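Two arms, one table: what changed in Utivis this September

Readers of the last newsletter may remember that the two-arm cell in the Conceição lab was able to run, but only if a person stood beside it with one hand near the stop button. The reason was our software. The arms followed their paths quite well, but the program which decides what the wrist cameras see was making small mistakes, and the planner took these mistakes seriously. In the past weeks we have worked almost only on this part. Release 16 of Utivis is now installed on the cell, and we would like to report what is in it and what is still missing.

Most of the trouble came from the self-filter. Each wrist camera looks along its own gripper, so the fingers are always in the view. Before the planner receives the picture, the filter has to remove everything that belongs to the gripper and keep everything else. Our old filter used one fixed mask, drawn by hand for the fully open position. When the fingers were open it did its work. When they closed, the tips moved out of the mask and were reported as an unknown dark object directly before the arm, and the arm stopped to avoid its own fingers.

It was not enough to draw a bigger mask. The fingers have triangular openings, and through these openings the camera sees the table. If the mask covers them, we lose some picture area that could be useful when a part lies close to the base of the finger. Delwyn Partington wrote a new filter that takes the joint value of the gripper and computes the outline of each finger from the drawing files, with the openings included. The outline is then projected in the camera view and grown by a few pixels, to allow for the play in the joint.
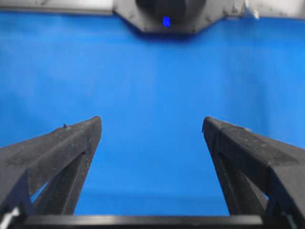 The small blue light

On the far side of the table, the foot of the opposite arm carries an indicator light, and it is blue like the table covering. The table detector works by colour. It looks for a large blue area and treats it as free space. With the old settings the light was added to this area as a separate little island, and the planner believed that there was a piece of free table in the middle of the other robot's base. It never drove there, because the collision model of the other arm did not permit it, but it spent time on trying. In the log we could see the same goal proposed and refused again and again.

Two changes were made. The detector now keeps only the largest connected blue area, and any other area must touch it before it is accepted. Also, the brightness has an upper limit, so that a thing which glows is not taken for cloth or plastic. The second change needed some care, as the covering has lighter patches in the wrist view and we did not want to cut holes in our table. We collected 3000 wrist images with the arms in different positions and chose the limit from these. The images are kept on the shared drive under ticket 1882, together with the script, for anybody who wants to repeat the work with another covering.

Where is the other arm?

Until now each arm knew the position of the other one from a calibration file. The file was measured once and then trusted. This is fine until a clamp is loosened and tightened again, and in a lab it happens often. The new release adds a check at start-up. Both arms go to a parking position, the wrist camera looks across the table, and the program searches for the base plate of the opposite arm. The plate has eight sides and is dark against the blue, so its edges are not difficult to find. The program compares them with the place where the file says they should be. If the difference is more than five millimetres, the cell does not start and the operator gets a message with both positions.

The check also has to live with whatever is behind the table. In our room this means a desk with a keyboard, cables and a monitor, and the first version of the edge search was much more interested in the keyboard than in the base plate. We now cut the search region at the rail on the far edge of the table and ignore what lies beyond it. One can say that this is a simple solution, and it is, but it removed all the false matches in our recorded set. 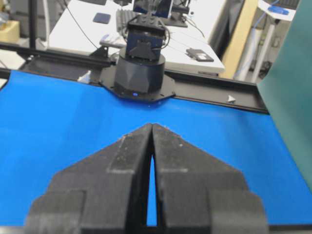
Wrist view with the fingers nearly closed. The second arm stands at the far edge of the blue surface, in front of the rail.

There is one more benefit from this view. With the tips so close together, the gap between them is a good test for the self-filter. If the filter is correct, the narrow blue strip between the fingers stays in the result as table. If the strip disappears, the joint value has an offset, and the gripper should be homed again. We have put this test in the start-up sequence too, directly after the base plate search.

Contact and the side camera

The wrist cameras are not useful for everything. When a finger touches a side surface, we want to know from outside what happened, and for this we use the fixed camera. Its program follows the fingertips of both grippers and marks the moment when one of them stops against something. Dark fingers before the teal curtain are followed quite reliably. A fingertip with a blue pad before a blue panel is another matter - the two colours run together and the tracker loses the end of the finger exactly when we would like to have it.

Motion blur makes the second difficulty. A gripper that moves fast has no clear corners, while the other gripper can be perfectly sharp in the same image. The tracker used one confidence limit for the whole picture, and so it either refused the fast gripper or accepted too much noise around the slow one. In release 16 the limit is set for each gripper separately, from the joint speed that the controller reports. For the blue pad we do not search for colour any more. The tracker takes the dark segment behind the pad and extends it by the known length of the tip.
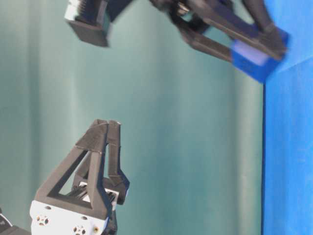

Still open

The contact moment from the side camera and the one from the motor current do not always agree. We think that the clocks of the two computers drift, but we have not proved it. Until this is solved, please use the motor current if you need the time of contact, and the camera only to see which part of the finger was touching.

The planner continues to reserve the whole middle of the table for one arm at a time. Colleagues at Dedunex have asked for a finer division, so that both arms can work near the centre. The self-filter was the first condition for this and it is now fulfilled. The second is a faster collision check, and this work has just begun at Deritz.

If you update from an older release, delete the hand-drawn mask files before the first start. The program will still read them if it finds them, and it will then use them in place of the new outlines without a warning. A warning will be added in the next release. Questions about the filter can be sent to Delwyn, and problems with the installation should go to the usual support address.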